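Slide 9 - where the examples come from

Pause here and let them read the number. 483 attempts for the Nuster set, each one a gripper, a basket and some groceries on a bench. Say that Cetero wanted 400 and we overshot, mostly through not knowing how to stop. Wait for the laugh. If it doesn't come, carry on as if it wasn't due.

Explain that 168 were thrown out before training. Don't get drawn into the one with the can, there's a later slide for grudges.

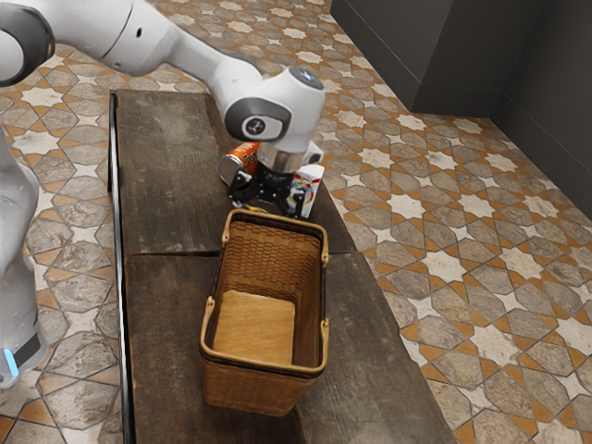 How many bad attempts should you keep?
More than feels polite. We label ours by type of failure, 4 types so far, and the model learns a fair bit from them.

Next: mention that the basket moves between attempts and so does the light. The first batch kept both fixed, and the model learned one basket in one spot beautifully.

Drink some water. Then the Starkulell comparison - keep it short, they may be in the room.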